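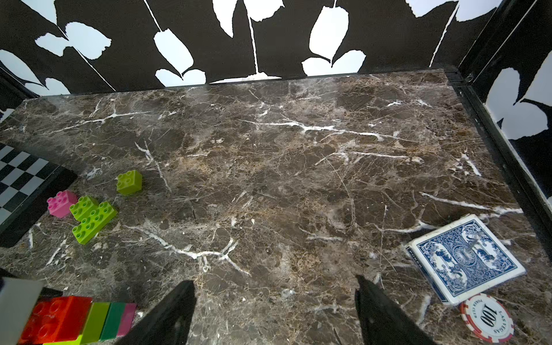
Keeping a marble game table in decent shape with kids and toy bricks on it?

2 min read

We inherited a dark brown marble table, the kind with white veins running all over it, and it has become the family game spot. Checkers, a deck of cards and a great many toy bricks live on it now, and I love that, I really do, but I worry about the polish. My youngest drags the bricks across it to build (she likes them all in a heap in one corner), and last December somebody left a glass of juice on it overnight. A shop quoted me $394 to repolish the top. Is there anything gentler I can try first, and should I be keeping the bricks off it?

Marguerite

Khải Ngô

Oh, please let her build on it! Plastic bricks are a lot softer than marble. What scratches is the grit that travels with them, especially if the bricks have been on the floor or out in the yard. Rinse them in a colander now and then, let them dry on a towel, and wipe the table with a soft damp cloth before playtime. Juice is the bigger worry, as acid dulls the polish, and a dull ring won't wash off however long you rub. For one small ring, try a marble polishing powder and follow the label. Do a test patch near the edge first! 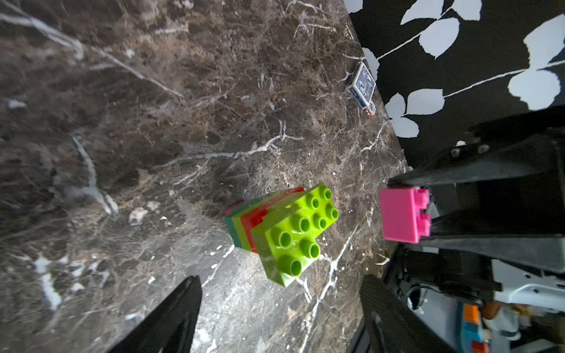

What I'd put on the table

A felt mat, if you can stand to cover those veins. Ours rolls up and lives behind the couch, and the checkerboard sits on it very nicely too. Coasters for everyone, grandparents included.

Flaveretti

Don't use vinegar. My aunt did and she was sorry. $394 sounds high for one table but it depends where you live, I'd get 2 quotes.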